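Baskets before shelves: a talk with Zoia Kravets

Zoia Kravets has been selling woven baskets under the name Brollden for nine years. I visited her storeroom in April, when the spring orders were already packed, and we drank tea between the boxes.

She began with a mistake. "I bought shelves first, then I looked for baskets which fit on them," she told me. "It must be the other way. You choose the basket, you measure it, and after this you cut the shelf."

Her customers ask mostly for pale colors, but she prefers the dark ones. "A dark brown basket forgives you. On a pale one I see every coffee drop. Of course, in a dark one you lose a black sock very easily, so I tell people to put a light cloth inside."

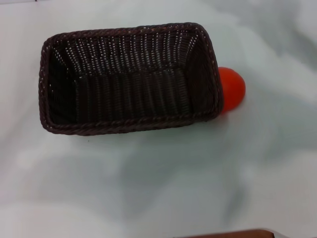
The rim is the part she checks first when a delivery comes. She runs her thumb along all four sides, slowly, and feels for loose ends. "If the rim is good, the rest can be repaired. My colleague Pylyp Kostiuk repaired 17 last winter, and only 2 came back to us."

I asked how she cleans wicker. She takes a dry brush, then a cloth which is only a little damp, and she leaves the basket in the shade for one night. "Not near the radiator! The strands become hard and then they break."

At home she keeps letters in one basket and scarves in another. A third has no purpose yet — her husband wants it for bread, and they are still discussing it.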